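Trellside Cell Safety Rules: progress report, July

Work since the last report went into the written rules for the electronics teardown cell. Pramila Semwal finished the second draft and sent it to Nic Giolla for review. Yasaman Mirzaei is building each rule into the simulated cell so we can test it before the Enitz team trains any operators.

The draft now covers speed limits, tool checks and restart after a stop. With a person inside the marked zone, the arm is held to 125 mm per second. Outside it the limit is 500.
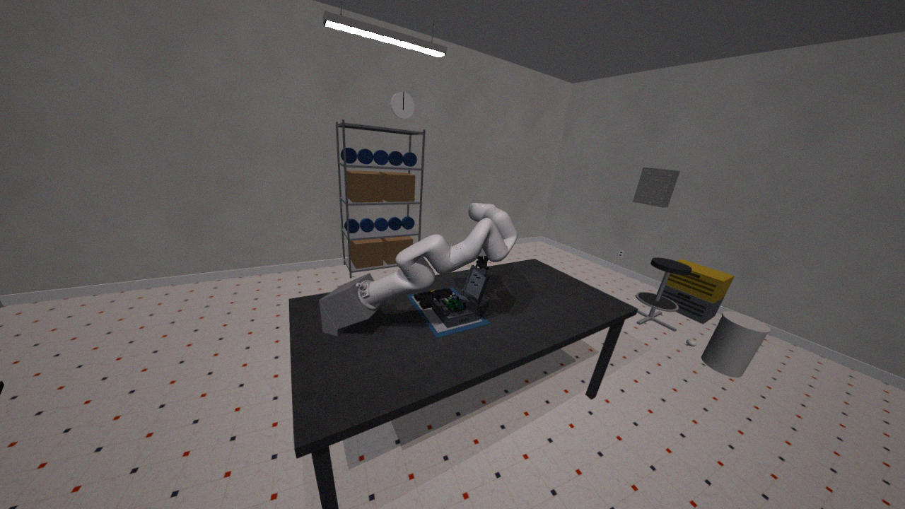 Two points are still open. The first is who may clear a stop. Noltska wants any trained operator to be able to do it; our draft asks for a shift lead. The second is how often the gripper should be checked. We wrote in once per shift, and the reviewers have asked for a check at every tool change as well – a fair request, but it adds 5 minutes each time.

The risk assessment is behind schedule. We had planned to close it this period, but the section on lifting out circuit boards had to be rewritten after the first review. No change to the budget is requested.

Next steps are to settle the restart rule, finish the simulated test runs and send the third draft to all partners.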